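# Teaching by hand at Ridholm

*September 2021*

Delphine Thibodeaux spent five years programming industrial arms before she moved to Ridholm, where she runs the demonstration program. Her job now is to do small chores slowly, over and over, so that a robot can be trained to do them.

"I used to write down where the arm should go," she says. "Now I go there myself and the recording gets kept."

The current task is opening a desk stapler, the first step in refilling it. Her team settled on it in January, after a run of simpler jobs with cups and lids.
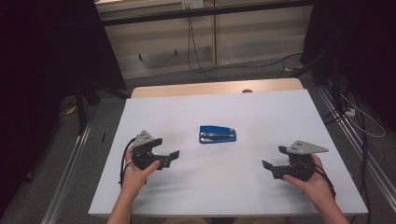 Thibodeaux prefers hand-held grippers to a remote-control rig. She tried the remote route on an earlier project, Okard, and found that operators tired quickly and the delay spoiled their timing. With one gripper in each hand, she says, a person keeps their own sense of reach, and most starts look alike: stapler lying in the middle of the table, jaws coming in level from either side. "You should be comfortable before you begin. If your shoulders are up around your ears, it shows in the data."

New people get 3 practice days. After that they are expected to complete 100 demonstrations a week, and she checks a share of them herself.
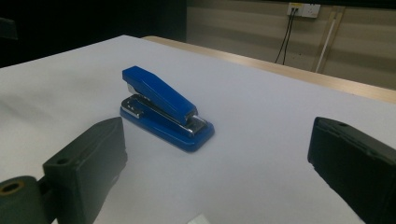 What she checks for is hesitation. A pause that makes sense to a person can teach the robot to stop for no reason, so a demonstrator who loses the thread is told to end the recording and start again.

"People want to rescue a bad one," she says. "I'd sooner they threw it out."

She is also strict about variety. The stapler gets turned to a new angle between recordings, and some people have to be reminded to do it.

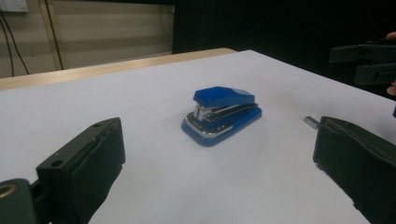

Coordination between the hands takes longest to learn. Beginners bring both tools in together and block their own view of the work. Thibodeaux teaches them to let one gripper wait off to the side, up above the table, while the other lines up with the stapler between its open jaws. The habit came from Harawira, a partner lab that had been training people on folding tasks.

Asked whether the robot will manage the job by the end of the year, she is careful. The last trained version opened the stapler in some trials and pushed it across the table in others.

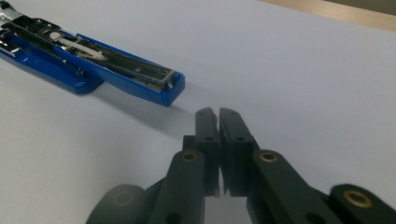

"Opening it is a matter of where you hold and how hard," she says. "Closing it again is worse. We haven't got many good recordings of that."

The next batch will go to Brallura, the group that handles training, once she has finished her review. She has almost 100 recordings left to watch.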